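4. House rules for shared collection rooms

We wrote these rules because we kept tripping over each other, and I'd like other groups to pinch them.
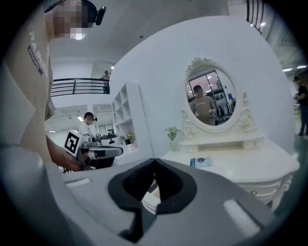 Figure 4. Hand-held gripper work near the dresser, with several people in the room.

4.1 Who goes where, and what gets kept

Our first rule is dull and I love it: agree your patch before you pick up a gripper. Hadi Geagea wanted tape on the floor at Cladotberg, but we found that talking to each other worked better (and left less gunk on the tiles!). If somebody steps into your patch, you finish the move you're on, then stop and sort it out.

The second rule is about mirrors. A mirror can show a person who never stood in front of your lens, so we treat a reflection just like a face in the room – same consent form, same blurring. Of the 949 clips we checked by hand, 33 broke this rule, and I'm afraid most of those were mine. Figure 4 has a reflected person in the oval mirror, and that's the sort of thing a checker skims past at teatime.

Third, marker cubes get looked over every 500 clips. Ruba Awwad argued for a shorter gap and she may well be right; we come back to it in Section 5.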